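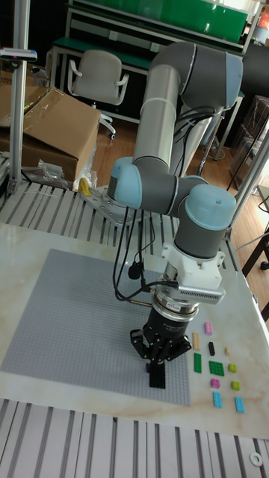
Work on the Prestatley oral history of kitchens and home baking reached its midpoint on schedule, which surprised the people doing it more than it will surprise you. Elikem Mensah has recorded 23 interviews against a target of 35. The most argued-over subject so far is the counter. Several bakers swear by marble for pastry, several more grew up with a white marble-patterned top like this one, and both camps believe the other makes tough pie crust. We have kept all of it on tape and taken no side.

Transcription is slower. Siriporn Kamolrat has finished the first batch, including the two-hour session in which the Amoah sisters disagree about a lemon cake from start to finish. The budget allowed for one listening per tape. The lemon cake took five. 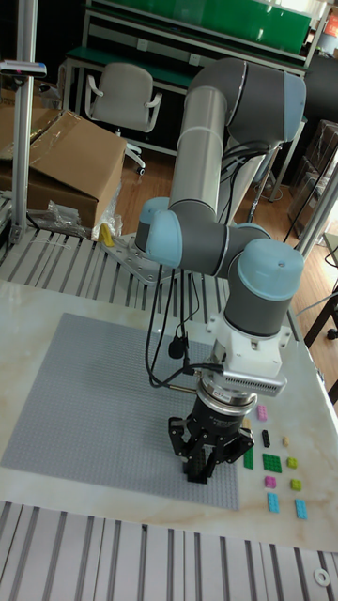
The children's chapter was a late addition, and Adwoa Agbenyega would like it noted that she asked for it in November. People remember what they did under and on the kitchen table while someone else cooked: homework, card games, shelling peas for a penny. Building bricks come up constantly, usually on a big gray studded baseplate of this sort, and usually in the story of why supper was late.

Spending is on track except for travel, where we are over by two train tickets. Seidu Atinga went to Sarent to meet a retired baker who had moved to Turkico – we have since started phoning ahead.

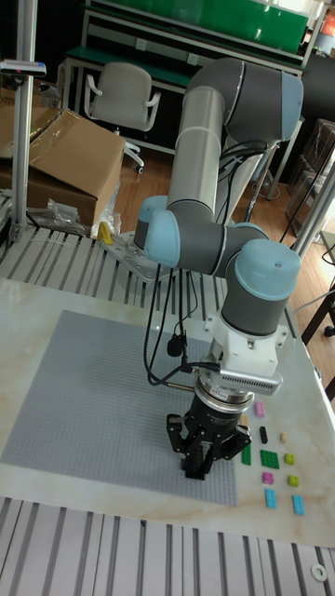

White marble-patterned tabletop, with arm.

Next, we will record the remaining interviews and send Lilla Antal the draft chapters for editing. The second payment can be released once you have approved this report. Receipts are attached, including the one with jam on it.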